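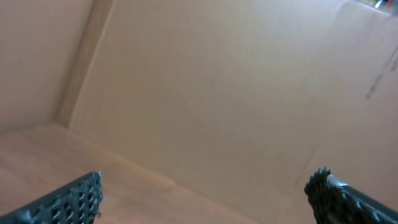
A reply under yesterday's post says the Clurnby qualifier ran on the wrong server build, and that the seeding should be thrown out. Going through it here so it's in one place.

The build was 413. The rulebook allows 413 or later for open qualifiers, so on paper the reply is wrong.

What did differ was the tick setting. Lobbies 1 to 5 used the league default. The rest used the Pliltent host config, which caps updates lower during smoke-heavy rounds.

Effect on results: small. I compared demos from 13 maps. Peeker's advantage shifts a little on Lacerda, mostly at the long ramp. No change I could measure on the other maps.

Ukuria played 2 of their series on the Pliltent config and won both. They also won on the default, so I would not read much into it.

Seeding stands as far as I can tell. The protest window closed at 6 p.m. and no team filed.

The admins should still publish the config with the match page – hash included. Right now you have to pull it out of the demo header.

Demo parser output is messy, cleaning it up tonight. Will post the table for Lacerda first, then the rest if there's interest.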